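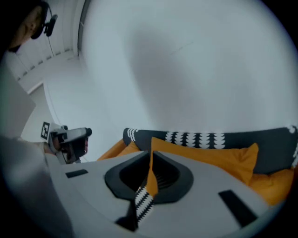
Kenza Badawi nos escribió una tarde de enero para preguntar si los cojines naranjas se pueden lavar con los oscuros o si va a terminar con todo el sofá del mismo color. Es una pregunta buenísima, y llega tantas veces a nuestro buzón que decidimos reunirla con las demás. Aquí van las dudas que más nos repiten en Destitari sobre sofás, fundas y cojines, contestadas con calma y con el cariño que le tenemos a este oficio (que es mucho, ya lo irán notando).

Entonces, ¿puedo lavar juntas las fundas naranjas y las de color carbón?

Mejor por separado, Kenza, al menos las tres o cuatro primeras veces. El naranja vivo y el gris carbón son una pareja preciosa en el salón y bastante mala compañía dentro del tambor: los tonos oscuros sueltan algo de tinte al principio, y en una tela clara o viva eso se nota enseguida. Agua fría, programa corto, detergente líquido y la funda del revés con la cremallera cerrada. Si después de unos cuantos lavados quiere probar a juntarlas, meta antes un paño blanco viejo con las oscuras y mire cómo sale.

¿Y las telas estampadas, las que llevan ondas o medias lunas blancas sobre fondo oscuro?

Esas piden un poco más de mimo. El blanco sobre fondo oscuro se agrisa si se lava con prisas, así que nada de suavizante, nada de remojos largos y nada de centrifugado fuerte. A la hora de planchar, siempre por el revés y con un paño de algodón en medio. Si solo hay una manchita, no hace falta lavar la funda entera: un trapo humedecido, una gota de jabón neutro y toques suaves desde fuera hacia dentro.

¿Cómo se vuelve a meter el relleno sin acabar peleando con el cojín?

Nos reímos porque aquí también hemos perdido alguna batalla. Doble el relleno por la mitad, como si fuera un libro, métalo hasta el fondo y suéltelo dentro. Luego busque las esquinas con la mano, una por una, y empuje hasta que queden llenas. La cremallera va al final y sin tirones; si se resiste, casi siempre es que hay un pellizco de tela atrapado. En los respaldos largos conviene que ayude otra persona, una sujetando la funda y la otra empujando.

¿Cada cuánto hay que ahuecar los cojines?

Todos los días sería lo ideal, y sabemos perfectamente que no va a pasar. Con hacerlo un par de veces por semana se nota muchísimo. Se coge el cojín por dos esquinas opuestas, se junta y se separa como un acordeón, se le dan unas palmadas por los lados y se deja en un sitio distinto del que tenía. Lo de cambiarlo de sitio parece una manía nuestra, pero todos tenemos un rincón favorito y ese rincón se hunde antes.

¿Qué relleno me recomiendan para un cojín rectangular de color liso?

Depende de para qué lo quiera. Si es para apoyar la espalda, uno firme de espuma con una capa de fibra encima. Si es para abrazarlo en la siesta, fibra suelta y generosa, que quede mullidito. Para un rectangular mediano solemos usar 700 gramos de fibra — a Nazareno Testa, que rellena casi todos, le gusta añadir un puñado más en las esquinas, y no hay manera de convencerlo de lo contrario.

Mi sofá tiene el asiento de un color y el respaldo de otro. ¿Dónde pongo los cojines sueltos?

La receta fácil es repetir el color del asiento sobre el respaldo. Un cojín naranja delante de un respaldo carbón hace que las dos partes se hablen, y ya no necesita gran cosa más. Si además el respaldo lleva una cenefa estampada, procure que el cojín quede por debajo de ella, que para eso está el dibujo, para verse. Con dos cojines suele bastar en un sofá normal. Más bonito con más, puede ser, pero luego hay que sentarse en algún lado.

¿Se puede pedir solo la funda del asiento si tiene formas redondeadas?

Sí, y lo hacemos con gusto, aunque tarda algo más que una recta. Necesitamos un patrón en papel, porque con las medidas solas la curva nunca queda bien. Ponga papel de envolver sobre el asiento, marque el contorno con un lápiz blando y escriba en cada lado cuál es el frente y cuál el fondo. Ismail Salem revisa los patrones al llegar y le llamará si algo no le encaja. Le aseguramos que es muy amable por teléfono.

¿Mandan muestras de tela?

Claro que sí. Tenemos 61 telas en el muestrario de este año, entre lisas y estampadas, y enviamos hasta cinco recortes sin cargo. Mírelos en su casa por la mañana y otra vez con la lámpara encendida, que el naranja cambia muchísimo de una luz a otra. Y si el tejido lleva dibujo, pida el recorte grande: en uno pequeño a veces cabe media onda y poco más.

¿Cuánto tardan los pedidos?

Las fundas de cojín, 2 semanas. Las de asiento y respaldo, entre cuatro y seis, según la tela. En enero se nos acumula el trabajo (llegamos a tener casi 200 pedidos abiertos a la vez, una locura preciosa) y entonces avisamos por correo de la fecha nueva.

¿Qué hago si una funda llega y no ajusta?

Escríbanos antes de lavarla, por favor, y no corte nada por su cuenta. Con una foto de la esquina donde sobra o falta tela ya nos hacemos una idea. Si el error es nuestro, la recogemos y la arreglamos sin coste; si la medida vino mal tomada, le cobramos solo el arreglo y el envío. Las consultas sobre ajustes las contesta Ehab Bennani, por las mañanas.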